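Print this page
E-mail this page

Speaker notes: Automation on the packing floor and what it has meant for staff
Staff briefing, Lusteo site, January 21, 2020
Speaker: Pauline Catterall, Head of Workplace Change

Opening

Good morning, and thank you for attending. These notes will be placed on the staff pages after the session, together with the questions raised. Wayne Stockdale will take questions on pay and grading at the end. I would ask that those be held until then.

The purpose of this talk is to set out what the Zellum programme has changed for the people who work here, what it has left alone, and what remains to be settled with the staff side.

Where we started

Of the 205 people employed on this site, 80 work in sorting and packing. Before the programme began, every item that came in for repacking was lifted, turned, checked and set down by hand. The work was steady but hard on wrists and shoulders, and the late shift was difficult to fill.

The arms were brought in to take over the repeated lifting. Checking an item for damage, deciding whether it can be sold and dealing with anything unusual remain with our packers. That division was agreed in writing and has not changed.

(Pause. Ask whether those at the back can hear.)

Preparing the work

Each new handling task is tried out in simulation before it reaches the floor. Household goods come in every shape, and a task that is simple for a person can take a good deal of preparation for an arm.

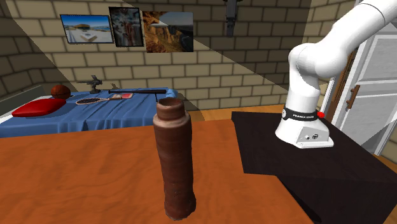

Packers have been part of this preparation from the outset. A group of 15 meets the technical team to go through planned tasks and to say which items are likely to cause trouble. Their advice has led to several tasks being put back, and to two being dropped altogether. Time spent in these meetings is paid as normal working time and should be entered in Worko under training.

What has changed for staff

The post of cell attendant is new. An attendant looks after 2 arms, clears stoppages and keeps the shift record. All attendants so far have come from the packing teams, and each completed the full course before working alone.

Rest breaks have not been shortened. The pace of an arm may not be used as a measure of any person's work — this point was raised more than once last year, and managers have been reminded of it.

Some colleagues have told us that the floor is quieter and that they miss working in pairs. We take this seriously. From March, benches in the Pilkington hall will be laid out so that attendants and packers face one another.

What is not yet settled

The grade for the attendant post is still under discussion. So is the question of who may stop a cell during a handover between shifts. Until new guidance is issued, any member of staff may press the stop button if they believe there is a risk, and no one will be asked to justify having done so.

(Hand over to Wayne Stockdale for questions. Remind staff that written questions may be left at the shift office until Friday.)

Print this page
E-mail this page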